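Speaker notes: Stripping a desktop for parts
Gilport Repair Evening, back room session
19 June 2023

Slide 1: title

Wait for the door to close. Say hello, say where the coffee is, say that the bench is open for hands-on after the talk.

The subject tonight is taking apart an office desktop so the parts can be used again. These are the machines that come out of offices when the lease is up. Gurnside sent us a load of them in April and we are still working through the stack, so most of what I say comes from those.

The talk runs long if I let people ask about laptops. Laptops are next time.

Slide 2: why bother

A working desktop of this age doesn't sell for much. The parts go further. A drive cage, a fan or a good cable set can keep another machine going. We have put more than 400 parts into the drawers at Ikham, and people do come and ask for them.

Memory and drives go first. Power supplies go next. Motherboards sit in the drawer the longest, and when one does go out it is to somebody who needs that exact board.

Slide 3: before you open it

Unplug it. Hold the power button down for a few seconds with the cord out. Unplug the monitor cable too, people forget that one.

Lay the case on its side on a mat or an old towel. Have a tray for screws. Egg cartons work fine. Put the side panel somewhere it won't get stepped on.

Wrist strap: wear it if you have one. If you don't, touch bare metal on the case before you reach in and keep touching it from time to time. Don't work on carpet.

Take a picture with your phone before you pull anything. Take another one after you move the cables. If you are putting the machine back together later you will want both.

Slide 4: finding your way around

Leave this one up for a while. Give people time to look before talking.

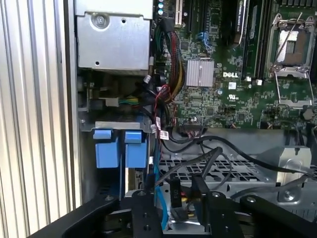

Dell board in its case, processor socket open, drive bays at left.

Start with the socket. It is empty, the lever is up, and the gold pins are showing. This is the part to be careful with. The pins are in the board on this type, and if you drop a screw in there or drag a sleeve across it you can bend several at once. Straightening them is possible with a needle and a magnifier. I have done it twice and it worked once.

If you still have the plastic cover for the socket, put it on as soon as the processor is out. If you don't, we keep spare covers in the small drawer by the window. Close the frame over the cover and bring the lever down. Do this before you touch anything else in the case.

Next, the blue handles. On a lot of office machines the color tells you what you are allowed to grab. Blue handles and blue latches are places to put your fingers. You don't need a screwdriver for most drive trays like these. Squeeze or press, then slide. If it won't slide, stop and check that the cables are off the back of the drive.

The light-blue cable is a data cable. Pull data cables by the plug, never by the cable. Some plugs have a metal clip you have to press first. Feel for it with your thumb.

Then the power cables, the red, yellow and black bundle. Work from the board end. Find the latch on each plug, press it, rock the plug a little and lift. Don't cut the ties until every plug is free. Cut them early and the bundle spreads out all over the board and gets in your way.

Mention the coin cell at the far right. Take it out if the board is going into storage. Use a plastic tool or a fingernail on the clip. Old cells go in the jar, not in the trash.

The finned heatsink near the middle of the board stays on. It is for the chipset. People see a heatsink and want to pull it off and clean under it. Blow the dust out of the fins and leave it alone.

Slide 5: order of work

Read the order out loud, then say it again.

Processor cooler and processor, then cover the socket.
Drives out.
Graphics card, if there is one.
Memory.
Power plugs off the board.
Small connectors off the board, with a label on each.
Board screws.
Board out.
Power supply last.

Somebody will ask why the processor goes first, when plenty of guides say to take the board out with it still in place. Both ways are fine. I like to have the socket covered before I start swinging a drive cage around over it.

For the graphics card, remind them about the latch at the end of the slot. Open it all the way. A card that is still held by the latch will feel stuck, and pulling harder can crack the slot.

Slide 6: the small connectors

Front panel, fans, speaker, intrusion switch. Office machines don't always use the standard plugs, so a board from one of these may not work in another case without an adapter. Label each wire with masking tape. Write the label before you unplug.

Leave a fan cable with its fan. We have a whole bag of cables from one batch that don't match anything.

Slide 7: drives

Drives don't go in the drawers until they are wiped. This is not up for discussion at our bench. If the owner wants the drive back, put it in an antistatic bag with the name on it. If it can't be wiped it gets drilled.

Show the drill jig here if I remembered to bring it.

Slide 8: cleaning and sorting

Soft brush, then air. Hold fan blades still with a finger when you blow on them. Alcohol wipes for old thermal paste, a fresh one for each surface.

Bag each part by itself. Write on the bag: what it is, what machine it came from, whether it was tested. "Untested" is a perfectly good label. A blank bag is a problem for the next person.

The bags are from Choi, pack of 200. The large size fits a full board if you put it in at an angle. Board on the flat side, no stacking.

Empty cases and loose panels go to metal recycling. Watch the cut edges on the inside of the sheet metal, they are sharper than they look. Gloves are on the hook.

Slide 9: questions

Likely ones:

Can I put a faster processor in one of these? Sometimes. Check the socket type and the maker's support list for that board.

Will the power supply fit a regular case? Often not. Measure the screw holes and check the plugs.

Is it safe to open the power supply? No. Leave it closed.

Then move everybody over to the bench. Two people to a machine. Collect the screwdrivers at the end.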